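Paint Notes: a little list of wall colors

October 7, 2020
by the keeper of the list

I started this list in March, when I was repainting my hallway and couldn't find one plain file of house paint colors that I could sort and search. So I typed one up myself! It has 305 rows now, one per color, and it's all in `colors.csv`.

## What's in it

Each row has a color name, the paint line, the finish, and a short note from me on how it looked once it dried. Most of the rows come from two lines, Irnska and Petridis, because that's what my local shop carries (the Erkmont fan deck was a gift and I'm still working through it). If I only had a chip and never brushed the color out, the note column says `chip only`.

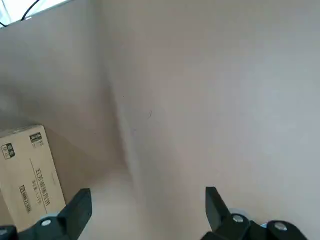

Pale gray beside a warmer taupe-gray.

Grays gave me the most trouble by far. I'd swear two of them were the same until I put them side by side, and then one went pink on me. I used 7 loose groups for the grays and I've moved things between them more times than I'd like, so please don't treat `gray_group` as gospel.

## Using it

It's a plain comma file and opens in any spreadsheet. Blank cells mean I don't know. There are 2 rows for Skandalmont White, and that's on purpose – the matte and the satin really did look different in my kitchen.

## Still to do

- hex values (mine are eyeballed, so I left them out)
- exterior paints
- get to 1000 rows someday, maybe

Fixes are welcome, just tell me which row and what finish you used.

Last updated: version 2, after the big gray cleanup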